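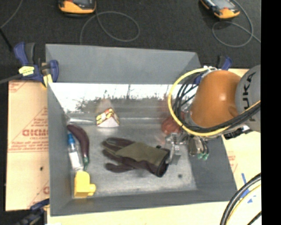 I love a good failure, and the best one we've had at Hunatcombe this year came from a work glove.

We run bin picking. An arm reaches into a bin of mixed stuff, grabs one thing, lifts it out, and goes back for the next. Our test mix has an eggplant in it, a bottle, a glove, whatever gives the software trouble. Over one long weekend in August we ran 2000 picks, and 392 of them failed. Most were boring (missed, slipped, timed out). But 7 of them were marked as good picks, and they were the glove, and the gripper had come up holding nothing at all!

Think about what that means. The arm closed on the cuff, the fabric bunched up between the fingers, the fingers stopped short of fully closed, and the controller said "got it." Then the cuff slid free on the way up. The grip check had already passed, so the arm carried its handful of air over to the tote, opened up, and logged a success. Tõnu Ozoliņš found it on Monday while he was counting the tote by hand, which I had told him was a waste of a morning. Sorry, Tõnu.

My opinion, and I'll argue it with anyone, is that this kind of fault matters more than all the dropped bottles put together. A drop is loud. The log goes red, the arm stops, a person walks over. A false success keeps moving, and everything downstream believes it. Put that same check on a cell where a worker reaches in after the "part removed" signal and you have a safety problem with a green light on it.

Ansel Van Dusen, who wrote the check, wanted to tighten the finger threshold and move on. We tried it. It fixed the glove and broke thin packages, and the failure count went up by 76 on the next run. What worked was asking the question again at the top of the lift, and once more right before release. Three looks at the same fingers! It costs a little time per pick and I'd pay it twice over.

So please, if you run one of these cells, put something floppy in your bin this week. Grab it by the edge. Then go count what landed in the tote, and don't open the log until you've written your number down.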